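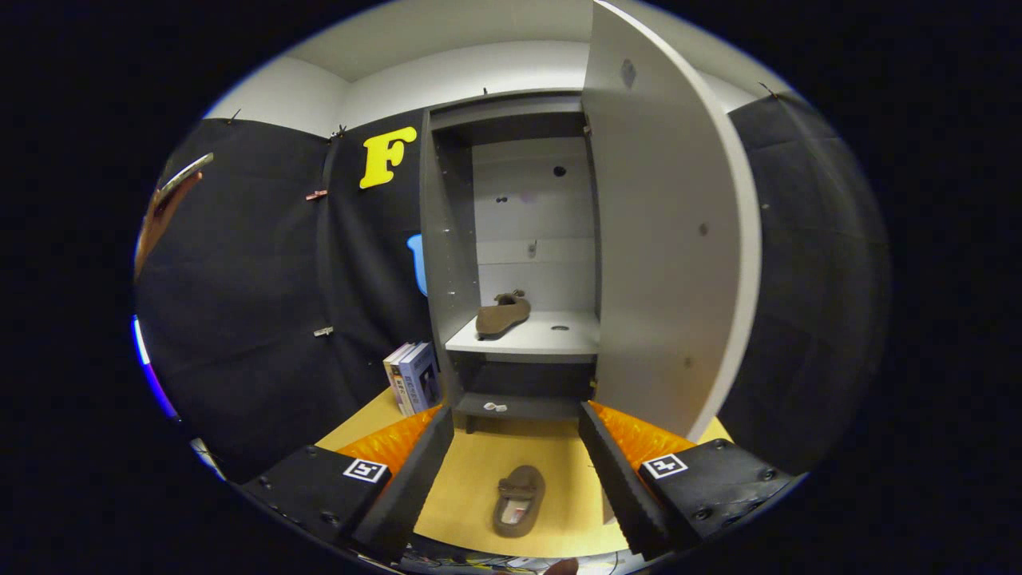

White cabinet, door open. One loafer in, one slipper still out.

**Cabinet as shoe storage, am I kidding myself?**

nfikre wrote:
Picked up a plain white cabinet with one shelf and a door that swings right. The seller swore it makes a great shoe cabinet. I have my doubts. There's a brown suede loafer on the shelf in there now, on its side, and the brown slipper with the strap is on the floor in front. Before I move everything over I want to hear from people who have done this for longer than a weekend. Does it work or do you end up with a smelly box and a pile on the floor anyway?
Nuria

zervas_c wrote:
You end up with a smelly box and a pile on the floor.

I had a Rellari with the same sort of layout. Shoes went in for the first month. By October they were all in front of it, and I had to kick them out of the way to open the door to put nothing in. Sold it for 30 bucks and felt lucky.

Karras wrote:
Depends what you call working. What are the round holes for? I see one high up on the back panel and another one near the top of the door. If those go all the way through, you have some air moving. If they're only for hardware, forget it. Suede in a closed box is asking for trouble.

nfikre wrote:
Seller called them vents. I haven't pulled it away from the wall to check the back one.

Karras wrote:
A seller will call anything a vent.

LeoB wrote:
I'll disagree with Christos. We've had a Drindus cabinet by the back door for eight years, two adults and a kid, and it's fine. The trick is you don't put daily shoes in it. Daily shoes live on a mat. The cabinet is for the loafers, the dress shoes, the stuff you wear twice a month. That slipper is never going to live in a cabinet. You'd be opening a door every time you got out of bed.

zervas_c wrote:
So it's a cabinet for shoes you don't wear. I have one of those, it's called the trash.

LeoB wrote:
You asked nobody and threw out good shoes, then.

spyros_z wrote:
He did. Some of them were mine.

On the actual question, one shelf is the weak spot for me. Laying a loafer on its side eats the room you'd want for the other one. Stand them up, heels to the back, and put a second shelf in if you can. I wouldn't drill new holes until you've lived with it a bit. There's a little gap of space down at the bottom too, and in my house that would be full of dirt and receipts in no time.

nfikre wrote:
There's already a white scrap down there on the ledge, so point taken. And the shoe on its side was me being lazy.

I'm not sold on a second shelf though. What about boots?

Karras wrote:
Boots go somewhere else. Don't design a shoe cabinet for boots. I tried it with a Wernulel unit and what I got was a tall empty space with one boot fallen over in it.

LeoB wrote:
I keep boots in mine, bottom part, no problem. Measure them first.

zervas_c wrote:
What are the books doing on the floor next to it? Serious question. If you have books with no place to go and a cabinet with a shelf, I think you've answered your own thread.

nfikre wrote:
The books are staying where they are for now. I don't want them behind a door where I'll forget I own them.

zervas_c wrote:
Which is exactly what will happen to the shoes.

spyros_z wrote:
He's a pain but he has a point there. Try leaving the door open for a couple of weeks. If the shoes go in, close it and see if they keep going in. I'd bet against, but it costs you nothing.

nfikre wrote:
OK, door stays open, loafers go in standing up, slippers get a mat. Still not convinced. I'll check the hole in the back when I have somebody to help me shift it.

Karras wrote:
Shine a flashlight through it, saves your back.

Recent topics
Chrysikopoulos hinges, anyone found spares?
Suede brush or pencil eraser
Drindus vs. Rellari for a narrow hallway
Does baking soda do anything at all
Getting kids to use the mat
Books on the floor, who else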